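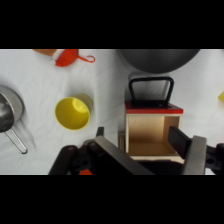 Karlijn Baert will tell you she never meant to become the person people call about their kitchens. She started out helping an aunt move, then a neighbor, and by the time she opened Zovine (a small home-sorting business she runs with Thijs Coppens) she had already talked her way through more cupboards than she cares to remember.

"People want to begin with the shelves," she says, pouring us both more coffee. "And I say no, no, please, leave the shelves alone for now! Put a cloth on the table and get the everyday things out where you can look at them. Your saucepan, your cups, that little wooden box with the red top that has been sitting in a corner since July. You'd be amazed how long somebody can live with a box and never decide what it's for."

Does she have a favorite thing to sort? She laughs, and it takes her a while to get to an answer, by way of her grandmother's pantry and a long story about soup.

"Cups," she says finally. "I love colored cups. An orange one, a yellow one, a red one, and suddenly everyone in the house has an opinion."

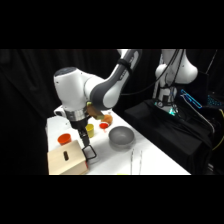
Bowls are another matter, and she and Thijs have been going back and forth over them for 7 years. He likes them stacked by size. She wants the wide, shallow ones at the front, where a tired person can reach them.

"Thijs is very tidy," she says fondly. "I'm more interested in supper."

Her oldest client is 82 and still rearranges everything the moment Karlijn has gone home. "She calls me up to tell me where she's put it all," Karlijn says, "and I write it down for next time."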